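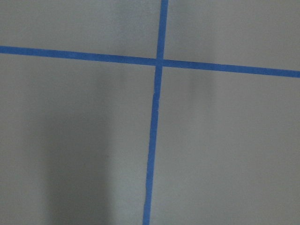 Marking Out the Long Room at Hasbridge

We finally have a plan for the Long Room, and it's on the floor in tape! The Hasbridge craft rooms open to everybody in June, and before a single bench comes up the stairs we wanted to see the whole layout at full size. So out came the tape measure, the chalk line and a lot of masking tape, and by four in the afternoon you could walk from the door to the sink and know exactly which table you'd be bumping into.

Iresha Gazi drew the plan and led the measuring, and the captions are mostly hers with a few interruptions from me. All measurements are in inches.

The blue crosses
Blue on gray shows up beautifully, even with the blinds half down. A cross marks the middle of something: a table, a lamp, a loom. Two strips, one over the other, as close to square as you can get them by eye.

A bit of patching
Some of the tape went down in one go and some of it had to be pieced. You get a ragged bit and a little step at the side where that happens, and I've grown very fond of them. We measure to the crossing and leave the arms alone.

The loom corner
Three looms will stand by the north windows, and the biggest needs 86 inches of clear width with the bench pulled out. Iresha sat on an upturned crate and pretended to weave so we could tape behind her elbows. It fits, with room to get past carrying yarn!

Swai table
We name our tables, and Swai is the long one from the old building that everyone wants to sit at. The outline runs 176 inches end to end (two leaves in, as it should be). We shifted it twice to keep it out of the path to the fire door, and I think the second spot is the better one anyway, much nearer the kettle.

Ceris and Hurus
The two square tables, side by side with an aisle between them. The aisle is 38 inches. We tried it narrower and then walked it with a box of clay each, in opposite directions, and that settled the matter very quickly.

Chalk line, second attempt
First attempt was mine and came out with a bend in it. Iresha's line goes straight down the room, all 604 inches, and every table is set off from it. If you like snapping a chalk line as much as I now do, there is still the upstairs landing to do.

The sink end
Masking tape doesn't love a splashed floor, so we used chalk down here and will go over it again just before moving in. The drying rack turns out to be happiest on the left of the sink, where you can reach it with your hands full of brushes.

Notes on the floor
Iresha writes on pieces of tape as she goes: "lamp," "no chairs," "mind the pipe," and one beside the window that says "best light, argue later." We have left that one exactly where it is.

Room to stand and look
The middle of the room stays open, on purpose. It was the first thing people asked for when we put the plan up for comments, somewhere to lay a quilt out flat or step back from a big painting, and it looks wonderfully roomy with the tape all around it.

Come and walk it
The tape stays down until the benches arrive, so stop in and try your spot for size. Soft shoes please, lift your feet at the corners, and if you peel up a mark by accident just tell one of us and we'll measure it again.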